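Prorley Adds Blind Tasting Module to Entry-Level Wine Course
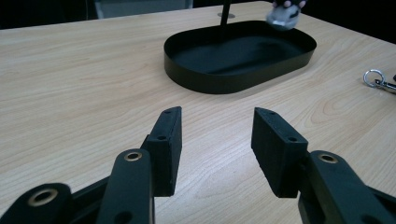 Prorley, which runs beginner wine classes in Skustcombe, has added a blind tasting module to its entry-level course. The module starts in February and covers 5 grape varieties over the same number of evening sessions, each beginning at 7 p.m.

Students score each wine on a 100-point sheet divided into appearance, nose, palate and conclusion. Acidity and tannin are marked separately, a change from the earlier sheet, which grouped them under structure. Scores are entered in Zollix, a tasting log that compares each student's marks with the class median.

A trial version was taken by 153 students. Most errors came from confusing high acidity with low residual sugar — the revised notes now give that topic a full session. Two of the reference wines are supplied by the importer Carhuamaca.

The fee is $288 and includes the wines and the printed notes. Students who have already passed the written test can book the module separately.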